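Where the Water Goes: A Laundry Study in a Shared Student House
Project report, Household Technology course
Birdie Lindqvist and Trinity Iwasaki

1. Why we chose this topic

In our house five students share one washing machine. At the start of the term there were often small quarrels about it. One person wanted to wash in the evening, another person found wet clothes left in the drum, and the water bill was higher than we expected. We decided to use the course project to study how the machine is used and if a simple plan can help.

We gave the project the name Peser. It is a short word that Trinity liked, and it has no special meaning.

2. Method

The study continued for 3 weeks in April. Next to the machine we hung a paper sheet, and every person wrote the time of the start, the chosen program and how full the drum was (half, almost full or full). Before the first load and after the last load we read the water meter of the laundry room. This meter serves only the washing machine, so we did not need to subtract the kitchen or the shower.

In the first week we changed nothing. From the second week we used a plan with fixed evenings, and we asked everyone to wait until the drum is full. People who had only a few things could put them together with the clothes of another person, if both agreed.

3. Results

During the first week the meter showed 764 liters. Before the study we had guessed a much smaller number, and this surprised us. For the whole study the total was below 3000 liters, but we can not say that the plan alone is the reason. One housemate was at home with her parents for several days in the third week.

The sheet shows more clearly what changed in the habits. In the first week most loads were marked as half. Later, "full" was the most common answer. Sunday stayed the most crowded day, also with the plan, and two times there was a line of baskets in the corridor.

4. Problems

Some lines on the sheet are empty in the column for the program. The names of the programs were also a difficulty, because the labels on the front are small and people wrote the same program in different ways. We corrected this together in the evening, but a few loads remain unclear and we left them out.

We also did not measure electricity. Our first idea was to do it, but we could not borrow a suitable meter in time.

5. What we would change

Next time we would make the sheet with boxes to mark, and write the names of the programs on it before we hang it up. We would also begin one week earlier, so that the normal use is measured for longer. The plan is still on the wall and the house wants to keep it until summer.
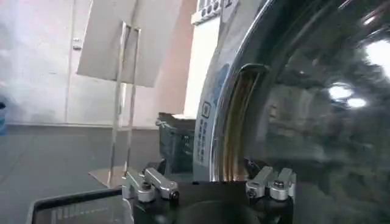 The filled sheets and the meter readings are kept in a folder with Trinity, and other groups in the course can ask her for a copy.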